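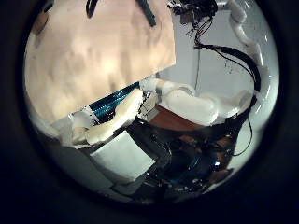 Futow answered in the night that the grip force must be set again after every change of finger covers, and that the value from the old covers "should not be trusted in any case." So the setting we used all of yesterday was a wrong one, and I have crossed out those pages.

Fri 19 September
Trial of the Futow hand kit, offered to us through Ellell. Loan ends on the 26th.

Did the force setting again from zero, following their mail and not the printed guide. The guide has the steps in another order (covers first, then home position, then force). In the mail the home position comes first. I followed the mail. It takes 7 minutes when one has done it once before, and much longer the first time. I wrote the order on a card and put it in the box with the small keys.

After this I worked with thin, long objects near cloth, as we agreed on the Tudia list. The blue-teal striped piece is a good one for this task. It is shiny, and the stripes help me to judge in the wrist view at which angle it lies. With the finger pressed on it just under the edge of the beige sheet, the view still shows both fingers and the object together, which I could not get with the Cabral hand we tried in August. There the camera was placed too high and the finger covered the thing we wanted to look at.

Points for the hand so far:

The finger shape is kind to soft goods. I closed on a fold of cloth many times and found no mark on it afterwards.

The second finger, when it is not used, stays stretched out to the side. For the table tasks it is in the way. I asked Futow if there is a parking position in the software. They say yes, in the next version, no date given.

The wrist view bends straight lines strongly near the rim. For a person who drives by hand it is fine after an hour. For the measuring script it is not fine, and the correction file in the kit belongs to an older lens. Ellell will ask for the right one.

Black parts and cables take much of the lower half of the view, and it is dark there. I tried with the bench lamp turned toward the wall. Slightly better. I would like to try a second lamp from the low side on Monday.

Cables: I am not content with how they go. The thick one makes a wide loop, and I am afraid it will catch when the wrist turns fully. I limited the turning in software to stay safe. Please do not remove this limit before we have clips. Clips are not in the kit and must be ordered apart, in a bag of 30, no smaller bag exists.

Price and service: the covers are sold as a wear part. The offer says they last 2,000 closings. In our folding work this would be used up quickly, and I cannot find in the offer what one pair costs. I wrote to Ellell to ask, also if the force setting can be kept in a file for each pair, so we do not repeat it by hand every time.

My opinion today: better fingers than Cabral, better camera place, worse papers. I would not sign yet. If the cover price is reasonable and the lens file comes before the loan is over, I would say yes to one hand, not two.

To do:
Lens file, ask Ellell again if no answer by Tuesday.
Lamp from the low side.
Repeat the cloth edge task with the new force setting, slow speed first.
Copy the crossed-out pages to the Tudia folder with the note "old covers value."
Battery of the hand controller is on the charger by the window, please leave it there.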